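Filed under: People & Homes / Conversations

I'd been trying to pin down Karlijn Dierckx for ages, so when she finally said "come over, I'm re-gluing a chair, you can talk while it sets," I grabbed my notebook and went!

Karlijn fixes old furniture for a living, mostly chairs, and mostly chairs other people have already had a go at. "Wood glue isn't the enemy," she told me before I'd even sat down. "Five different glues in one joint, that's the enemy." She had a rocker upside down on a blanket and was picking at a leg with a dental scraper (she gets them from her sister).

I asked how she got started. She spent five years in the office at Bakker, the flooring people, and hated the phones. Then her neighbor Ans Verbeke gave her a kitchen chair with a split seat. "I made it so much worse," she said, laughing. "Ans still has it. She keeps a plant on it."

The oldest thing she's ever worked on was a chest with 1701 cut into the lid. Was she nervous? "Sick to my stomach. And then the owner's dog sat on it the whole time, so I calmed down."

We got onto money, which I always want to know about and never like asking. She charges 30 dollars to look at a piece and takes it off the bill if you go ahead. A lot of people don't. "They want me to say it's worth something. I tell them, do you like sitting in it? Then fix it. If you don't, give it to your cousin." 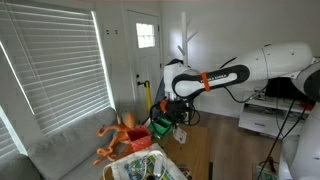 Her pet peeve is polish. She'd like all of us to stop, please, and use a barely damp cloth and then a dry one. I confessed that I spray mine every weekend and she put the scraper down and just looked at me. "Every weekend?" Yes, Karlijn, every weekend!

Water rings bother her a lot less. She has a few on her own dining table and doesn't plan on doing anything about them. "My dad made the biggest one, with a soup pot. Why would I sand that off?"

She's taking October off to visit her friend Orla Hegarty, who has a barn full of broken benches, so I'm not sure it counts as a vacation. The rocker goes back to its owner before then, if the left arm behaves.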